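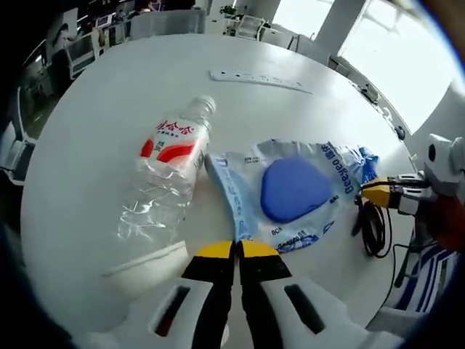

Progress report, Dallico handset trial, to April 26, 2021. Second instalment report, covers battery, camera and software on the Drelomitz phone. Short version is we're on budget, a bit behind on battery, ahead on camera. The close-range camera tests now use ordinary stuff as subjects instead of the printed chart, things like a clear water bottle on its side on a white table, slightly crushed, red printing on a white label. Clear plastic on white is hard on autofocus and the older build hunted badly on that sort of thing. Build 3 settles much faster. Colour on the red is still a touch orange under the office lights, fine in daylight.

Where we're at

Handsets out with testers: 131. All on the current build except the ones in the north, which are waiting on mobile data good enough to pull the update. Might post them a card instead. Return rate on the fortnightly survey is 89 per cent, better than last time. The reminder text helped I think.

Battery

Still the main headache. Standby drain overnight is higher than Kaimal told us to expect when they supplied the cells. We've swapped emails, they want our logs, logs went over last week. No reply yet. Two possible causes. One is the radio not dropping back to idle after a call. Other is the always-on clock, which testers like and won't want to lose. Turning the clock off improved things on the bench but not enough to explain all of it. Charging is fine, no heat complaints since the charger firmware was changed.

Would rather not promise a date on this. June if the radio fix works.

Camera

See above for close range. Low light is good, better than I'd expected at this price. Video stabilisation is ok walking, poor on a bike. Portrait mode cuts off hair and the arms of glasses, known issue, Nisar have it on their list and reckon next drop. The shutter lag complaint from the first report is closed.

Software

Nisar delivered the launcher and the settings rewrite. Launcher is good. Settings has the search bar in the wrong spot and the font size slider dosen't stick after a restart, which matters a lot to our older testers, so I've marked it as a blocker. Keyboard now defaults to Australian English. Finally. Voicemail icon still shows when there's no voicemail.

Screen and body

Few scratches reported, all from phones carried without the case. One cracked back, dropped on a driveway. Replaced from spares. Speaker grille picks up lint, wants a finer mesh, passed on to Dallico's factory contact.

Money

Spend is in line with the schedule. One item to flag: we'd like to move $2,000 from travel to lab hire. Travel's hardly been touched this year and the extra bench time would go straight on the battery logging. Need your ok in writing before we book, per the agreement.

Next

Radio fix on the bench first, then a small group, then everyone.
Font slider retest as soon as Nisar send it.
Second round of close-range shots, same lighting, so the two builds can be compared propperly.
Tester phone-ins, draft questions attached seperately.

Spreadsheet with the drain figures to follow, the export keeps falling over on the date column. Will send it once it's fixed.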